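Small Spaces Forum > Furniture and Layout > Dining table in the bedroom: anyone doing this long term?

plainoatmeal
Posts: 229
March 19, 2025

We are moving into a one bedroom at Vitside in a few weeks. The living room is narrow, and once the couch and the kids' shelf are in there I can't see where a table goes. The bedroom is the bigger room by a good bit. I'm thinking of putting the dining table in there and eating in there.

Has anyone lived this way for more than a couple of months? I'm mostly worried about food smells in the bedding and crumbs. The table is a Sindetti with fold-down ends, 50 inches long with both ends up. I don't want to sell it if I don't have to.

hallcloset
Posts: 12

We tried it for one winter and I would not do it again. Everything smelled like onions. You also end up carrying plates through the apartment three times a day, and something always gets dropped in the hallway. Sell the table and get a wall-mounted drop leaf for the kitchen.

twoburnerstove
Posts: 313

I disagree with the above. We have eaten in the bedroom for five years and it works fine if you cook with the window open and the kitchen door shut. Smell comes from cooking, so the question is how far the stove is from the bed. A plate of food sitting out for half an hour doesn't do much.

What matters more is the walkway. You need to be able to get from the door to the bed at night without going around a chair. Put tape on the floor before you move anything. Tape the table with the ends up and the chairs pulled out, and then walk it in the dark.

hallcloset

Our stove was on the other side of the bedroom wall, so maybe that's the difference. I still think sleeping next to where you eat is unpleasant. I like to go into a room at night that has nothing going on in it.

plainoatmeal

The kitchen is at the opposite end from the bedroom, so that part is OK. I'll do the tape thing this weekend when we pick up the keys. What do people do about the surface? Mine has a soft finish and it marks if you look at it wrong. I know we'll end up using it for homework and bills and sewing too.

greenthumbless
Posts: 86

Keep a cloth on it all the time. In a bedroom it makes a bigger difference than you'd think, as a bare table looks like an office and a covered one looks like part of the room. We have a green and cream check. The bed is on the left and the door is straight down at the far end, so you can walk in and get to either one. The white pile on the right along the wall is where fabric goes in our house until somebody deals with it.

A check hides crumbs and small spots between washes. Plain colors don't, and dark plain colors are the worst of all. I'd also buy two the same size so one can be in the wash.
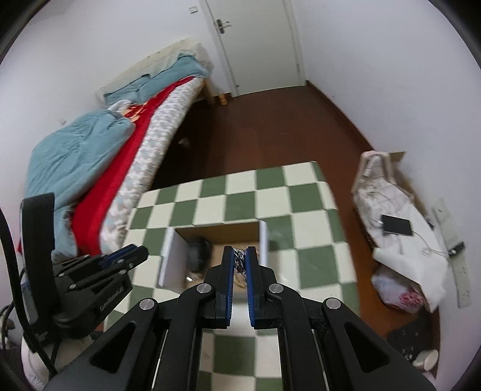
Reply from twoburnerstove

Nice, that's close to how ours is laid out, with the door at the end. I would go the other way on the cloth though. We use wipeable vinyl from Kazmi, bought off the roll. It gets wiped after every meal and there is nothing to launder. With kids I wouldn't bother with anything else.

Two things to know about vinyl. It smells for the first week, so hang it over a railing or a shower rod before it goes in a room you sleep in. And put a felt pad under it or it can stick to a soft finish. I left one on a painted table through a hot summer and it took some of the paint up with it.

greenthumbless

The sticking is why I stopped using vinyl. I also don't like the feel of it under my arms when I'm writing. Washing a cloth is not much work if you already do a load of sheets every week – it goes in with those.

mudroom_annex
Posts: 41

Has anybody mentioned rugs? Don't put one under the table. We had a flatweave from Sirkulov under ours and rice got into it. Bare floor, and keep a dustpan on a hook behind the door. Felt pads on the chair legs if you have downstairs neighbors.

hallcloset

Agree with no rug. That's one thing we got right.

plainoatmeal

OK, this is useful. No rug, window open, cloth on the table. I'm leaning toward fabric over vinyl given the finish. How much overhang should I get? The listings all say different things.

greenthumbless

Measure the table with the ends up, then add 12 inches to the length and 12 to the width. That gives you six on each side. More than that and it ends up in your lap or gets caught when you push a chair in. If you fold the ends down most days, it will hang lower there. I just tuck it.

Buy a little bigger if it's all cotton and hasn't been prewashed. My first one came out of the dryer noticeably shorter.

twoburnerstove

Six inches is right. Also, if you can, keep the table lamp or overhead on a separate switch from the bed light. One of us is usually up later than the other, and a small lamp at the table has solved most of the arguments about it.

plainoatmeal

Taped it out tonight, they let us in early. With both ends up it blocks the closet. With one end down there is room to get past and still seat four. So it stays, one end down, against the window side. I'm ordering two cloths at the smaller size and will use a sheet when we have people over and need the full length.

hallcloset

Good luck with it. Keep the onions out.

mudroom_annex

Check which way the closet door swings before you order anything. Ours opened into a chair.

plainoatmeal

It slides, so we're fine there.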